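## Rapport de projet : cellule d'assemblage Tirnance

Groupe 5, encadrant : Gilles Le Goff

### 1. Ce qu'on nous demandait

Le sujet fourni par Tundberg tenait en une demi-page : automatiser la mise en place de petits composants sur une plaque support, avec un bras et une pince du commerce, « sans intervention de l'opérateur ». La formule figurait déjà dans le rapport du groupe de l'an dernier, qui concluait à une réussite complète. Nous avons repris leur programme en novembre. Il ne se lançait pas, et les positions enregistrées correspondaient à une autre plaque.

Nous avons donc recommencé presque tout. Seule la séquence d'ouverture et de fermeture de la pince a été conservée.

### 2. Démarche

La plaque est posée sur la table rainurée. Nous avons consacré beaucoup de temps à son repérage, trop sans doute, parce que nous espérions pouvoir la déplacer entre deux séries sans tout réapprendre. Cet objectif a été abandonné. Toutes les trajectoires sont apprises à la main, par rapport à une seule position de plaque, et le moindre décalage oblige à reprendre les points d'approche.

Le logiciel Hoani, recommandé par le cahier des charges, propose une fonction d'alignement automatique. Nous l'avons essayée pendant deux séances. Les corrections proposées variaient d'un lancement à l'autre sans que rien n'ait bougé sur la table, et nous n'avons pas trouvé d'explication dans la documentation. Elle est désactivée dans la version rendue.

Pour la pièce bleue, l'approche se fait dans l'axe du logement, à vitesse réduite. La prise est latérale, un doigt de chaque côté. 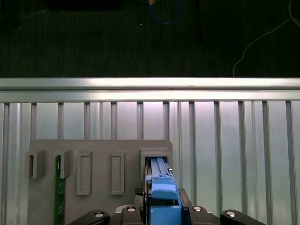 *Fig. 1 – La pièce bleue tenue par la pince, extrémité dans le logement de la plaque.*

La difficulté vient de l'orientation. Une pièce saisie légèrement de travers peut entrer dans le logement et s'y coincer avant la fin de course. Le programme n'en sait rien : il vérifie que la pince a atteint la position demandée, et considère alors l'étape comme terminée. Nous avons signalé ce point dès la revue intermédiaire. La réponse a été d'ajouter une temporisation, ce que nous avons fait, et dont nous ne voyons toujours pas l'utilité.

### 3. Essais

Nous avons effectué 17 cycles avec la version finale, sur la pièce bleue uniquement :

- 8 insertions complètes, sans aide ;
- 5 insertions terminées à la main ;
- 4 arrêts avant contact.

Un taux de réussite inférieur à la moitié ne permet pas de parler d'automatisation. On pourrait obtenir un chiffre plus flatteur en comptant les insertions terminées à la main, comme le faisait le rapport précédent (voir son annexe 2), mais cela reviendrait à mesurer notre patience.

Il faut aussi relativiser les bons résultats. Les pièces étaient présentées par l'un de nous, toujours la même personne, qui avait fini par savoir comment les orienter. Nous n'avons pas refait la série avec quelqu'un d'autre.

### 4. Le cas des cartes

Le sujet prévoyait également l'insertion de cartes électroniques dans les supports à fente. Nous n'avons aucun résultat à présenter. Les essais préliminaires ont été menés à vide, et M. Le Goff nous a demandé de ne pas risquer de carte tant que l'effort de serrage n'était pas réglable par programme. Il ne l'est pas.

### 5. Avis du groupe

Le module Pusavness, proposé en option pour mesurer l'effort au poignet, nous a été présenté comme la solution. Nous restons réservés : un capteur détecterait le coincement, il ne redresserait pas la pièce. Un chanfrein plus marqué et un guide de présentation coûteraient moins cher, et nous conseillons au prochain groupe de commencer par là, avant toute ligne de code.

Les programmes et les points appris sont sur le poste de la cellule. Relever la position de la plaque avant de les charger.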